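3.2 Disassembly and Inspection

The second part of the project concerned the workstation donated to the department by Teltbridge. The objective was to determine whether the machine could be returned to use in the drafting room, where 22 seats are shared by two course sections. All work was carried out on a grounded bench in July, with the power cord removed and wrist straps worn.

The side cover was taken off first, followed by the memory modules, which were placed in labeled antistatic bags. The processor was left seated under its metal load plate until the board had been inspected. Dust was cleared from the chassis with a soft brush and short bursts of air. 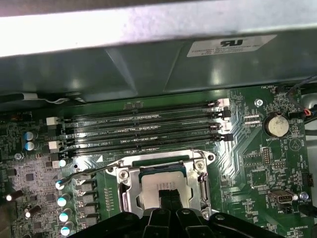 Each memory slot was then examined under a hand lens for bent contacts or residue. No damage was recorded. The retention latches were opened and closed seven times to confirm that they moved freely. The old thermal compound was to be replaced during reassembly, and the group allowed 18 minutes for this step in the work plan.

Reassembly followed the reverse order of the steps given above. Screws were kept in a divided tray marked by location, a practice adopted after two chassis screws were misplaced in the first part of the project. Test results after reassembly are presented in Section 3.3.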